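Ticket 626 – Start check rejected, hand-held gripper, station 9
Project: Petchrat
Category: Procedure / good practice
Status: Solved, waiting for rule update
Opened by: station operator

Problem

The Petchrat recording software asks for a start check before every series. The operator opens the fingers, holds the gripper above the clear work surface and presses Confirm. In the morning the check was rejected on station 9 with the message "opening not confirmed". I tried again and got the same message. The other stations were working normally with the same software version.

Our rule for the start check (Raltusari work rules, section "Before a series") says the following:

Fingers fully open, nothing between the tips.
Both tips in view of the gripper camera.
Surface under the tips clear and plain.
Opening value on the display between 97 and 100.

My display showed 47 when the fingers were open as far as they go. I did not continue with the series, as the rule says to stop and write a ticket.

What I checked first

I compared the camera view with the rule. Both tips are in view, at nearly the same height, and there is no part between them. There is a tiny light speck on the surface in the gap. I did not know if this is allowed, so I report it also.
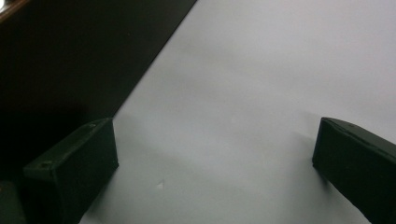

Reply from support, 10:20

Thank you for the clear report, and for stopping at the right moment. A speck of this size does not influence the opening value. The value comes from the finger position and the camera is not used for it. Please still wipe the surface before a series, because the rule says clear and we want all stations to follow it in the same way.

The value 47 with open fingers usually means that the zero point was saved with the fingers in a wrong position. Please do these steps in the given order:

1. Close the Petchrat software completely. Minimizing is not enough.
2. Check the screws of both fingers by hand. Do not tighten with a power tool.
3. Open the Clodent setup tool and select "Fingers – new zero".
4. Close the fingers until the tips touch, without extra force on the trigger, and save.
5. Open the fingers completely and save again.
6. Start Petchrat and repeat the start check.

Please write down the value after step 5 and after step 6. They should be equal.

Answer from operator, 11:05

Screws are tight on both sides. At step 4 I had a question. The tool says "close gently" but it does not say how long to hold. I held until the number on the display did not move anymore, then I saved.

Value after step 5: 100
Value after step 6: 100

The start check was accepted at the first try. I repeated it two more times to be sure – accepted both times.

One more view with the fingers open, for comparison with the drawing in the work rules:

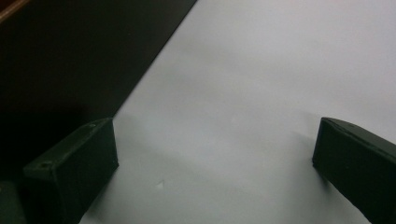
Fingers open above the light surface, gap empty except for the small speck.

I see that the dark area at the upper left is also in view. The drawing in the rules shows only a light surface. Is it a problem for the check?

Reply from support, 11:30

No problem. The rule speaks about the surface under the tips and in the gap. What is farther back in the view may be dark or light. The drawing is simplified and we understand that it can be read more strictly than we wanted. We will add one sentence.

About the holding time at step 4: your way is correct. Wait until the number is stable, then save. The text in Clodent comes from an older version and we have asked for a change.

Cause

The log of station 9 shows that a new zero point was saved the evening before, with the fingers half open. The setup tool accepted it without a warning. After this the software read every opening too small. Series recorded between this moment and the ticket must be marked "opening value not reliable" and must not be sent to Skorneck before review.

Changes to the work rules, planned for October

– After every new zero point, the start check is done immediately by the same person, and both values are written in the station log.
– The surface is wiped before each series, also when it looks clean.
– New sentence under the drawing: "Dark areas outside the gap are allowed."
– Step 4 gets the text "Wait until the number is stable, then save."

Still open

The setup tool should refuse a zero point when the fingers are not closed. This is moved to a separate request for Clodent. Until it is done, the first rule in the list above is our only protection, so please do not skip it.

Operator confirms that station 9 is back in use. Ticket stays visible until the new rules are published.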